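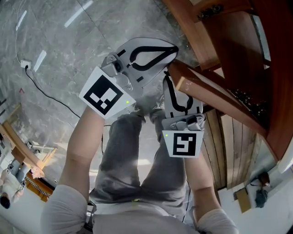 Teaching a Furniture Shop's Robots by Hand: How We Set Up Our First Sessions

Mar 21, 2022

We restore and assemble wooden furniture at our shop in Drostthorpe, and this winter we started recording our own hand work with grippers so the Kouris cell can learn from it. I love this part of the job! Below are the steps we follow, for any small shop thinking about trying it.

1. Pick the right task. Start with something your people do all day and are tired of. We began with handling loose wooden parts next to a larger piece, and left carving and finish work alone.

2. Ask who wants in. Two of our assemblers took the first turns. Recording counts as regular paid hours, and it goes on the schedule like any other job.

3. Get comfortable. Sit or kneel wherever you would normally work. Spend the first session just picking things up and putting them down -- you lose the feel of your fingertips and have to learn to trust your eyes.

4. Keep the markers in view. Turn your wrists slowly and don't let a sleeve or a cable drape over the boards.

5. Work at your own pace. Rushed takes are no good for training. We stop at 53 takes a shift, even when it's going great.

6. Talk it over afterward. Our best changes came out of these chats, including a new order for the assembly steps (the old one dated from the Sotholm days).

The job does change. Our assemblers now spend part of the week reviewing takes and deciding which ones are worth keeping, and they've gotten wonderfully picky about it. We have 1351 good ones so far. Next up is drawer fronts, which we hope to start in August.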